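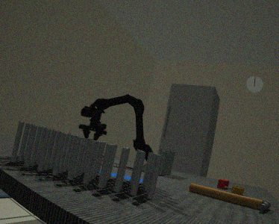

February 3, 2021

I had been looking forward to the Prinach open day since September, when the first invitation went out, and I'm glad to say it was worth the wait and the very early start. If you read this site regularly you'll know I run a small repair shop (four lifts, one of them older than my apprentice) and that I have a soft spot for parts distribution, a side of the trade most of us only think about when a delivery is late. Prinach supplies brake, steering and suspension parts to independents across our half of the state, and they opened their new regional warehouse to trade customers for one day.

Groups were kept small, masks on throughout, temperature check at the door, and coffee outside under an awning. It was cold enough that I drank two cups just to hold them.

There were 12 of us on my tour, nearly all shop owners plus a couple of people from a body shop supply business. We started at goods-in, and I could have stayed there all morning. Every carton gets opened and checked against the purchase order before it goes on a shelf. I had always assumed they scanned the outer label and hoped for the best, so hats off! They had a bench of recent rejects on show: control arms with the bushing pressed in crooked, rotors with the wrong bolt pattern in the right box, a wheel bearing kit with no snap ring. I've had every one of those land on my own counter at some point over the years, though from other suppliers, I should say.

From there we walked the main aisles. Fast movers sit at waist height near the packing stations, slow movers go up high at the back, and the layout gets reshuffled every few months as the seasons change. Batteries and wiper blades had the best spots while we were there. I asked about air conditioning compressors and was pointed toward the far corner, second shelf from the top, where they'll stay until spring. It made me think about my own stockroom, where the oil filters live behind the door for no better reason than that's where the shelf was when I bought the place. I moved them the next morning.

The stock system is called Ramasamy, and it was the part of the day I had the most questions about. It runs the warehouse itself, the counter, and the ordering page that customers like me log in to. The old page only told you "in stock" or "call us," and you called them either way. With the new one you see the count on the shelf, the count already promised to somebody else, and which van run your part will make if you order in the next few minutes. We watched an order go through from start to finish: a set of front pads and a wear sensor, typed in at a laptop on a folding table, printed at the packing station, picked, bagged, and in the cage for the afternoon run before the guide had finished explaining what we were looking at. Everyone in the group laughed at that, the guide included.

A few things I wrote down about Ramasamy, in no special order. You can look parts up by VIN or by plate, and the plate lookup costs nothing extra up to 200 searches a month. Returns are done on the same page, with the reason picked from a list, and you print the label yourself. Core charges finally show as their own line, so I can stop keeping them in a notebook. It will send orders straight out of your shop management software if yours is one they have connected. Mine is Derkach, and the answer there was "soon, we're testing it." I've heard "soon" from software people before, but they did show us a test order coming across from Derkach with the job number attached, and it looked right to me.

What it doesn't do yet is handle two locations under one account. One of the other owners has a second shop across town and pushed them pretty hard on it. They wrote it down and didn't promise a date.

After the tour we had half an hour with the exhibitors in the loading bay, with the doors up and heaters going. Only a few tables, spaced well apart. The one that kept me longest was Gurnatine, who make brake cleaning equipment. They had an aqueous parts washer with a foot pump and a heated tank, and they let us try it on a caliper bracket that had clearly spent its life near salt. I scrubbed away for a few minutes and came away impressed, and smelling a whole lot better than I do after a morning with aerosol cans. The tank holds 30 gallons, which is more than I need, and there's a smaller one coming. I took a leaflet and I'm going to measure the corner by the compressor.

Lunch was boxed sandwiches to take back to the truck. The turkey was good. They also gave out a tote bag with a tire gauge in it that reads within a pound of my good one.

Some practical notes if they run it again, and I really hope they do. Park on the north side, the south lot is where the vans turn around and you will get honked at. Wear boots, because the loading bay floor is cold right through a sneaker sole. Bring your account number, as the counter staff were setting up Ramasamy logins on the spot and the people who had theirs handy were finished in no time. I didn't, and stood there scrolling through old emails.

The drive is 67 miles each way from my place, mostly highway, and I was back in time to close up. I placed my first order through the new page that evening, two sway bar links and a cabin filter, and they were on the first van.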